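Search this site
Enter keywords
Search

LINDLEY – Researchers at the Lindley Museum of Natural History have finished a long and loving look at a set of fossil leaves from the Faton shale beds, and they have found that insects were already busy folding, mining and chewing their way through the forest there in ways that had not been recorded from the site before.

The study covered 3583 leaf fossils, gathered over 20 field seasons and stored in the museum's basement cabinets, many of them still wrapped in the newspaper they were packed in on the day they came out of the ground. Of those leaves, 72 carry a narrow winding trail that the team believes was left by the young of a small moth, feeding between the upper and lower skins of the leaf much as leaf miners do in back yards today.

“We had walked past those drawers for years, and I think all of us had a favorite leaf or two that we liked to show to visitors,” the research team said in a joint statement. “It was only when we laid them out side by side that we saw the same little trail again and again, always starting near the middle vein and wandering out toward the edge.”

The trails come in three distinct shapes, and the team suspects that each belongs to a different kind of moth, though no adult insect has yet been found in the beds. The most common shape has been given the working name Lutari, after the creek that runs below the dig site, and a formal description will follow once a second group of specialists has had a chance to go over the material.

Anyone who has grown spinach or columbines will know the modern version of this damage, and the museum hopes that gardeners in particular will enjoy seeing how old the habit is – and perhaps feel a little more kindly toward the culprits!

The work was paid for by the Mwakalinga Fund for Earth History, which has supported the Faton digs from the beginning. A selection of the leaves will go on view in the museum's east gallery in November, with evening hours every Thursday until 8 p.m. Admission to the gallery is free, and children are very welcome.

Contact: Lindley Museum Press Office | © Lindley Museum of Natural History | Back to top

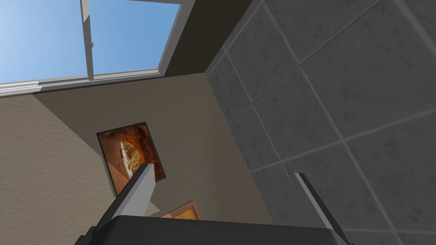
Interior view with window and framed pictures (computer rendering).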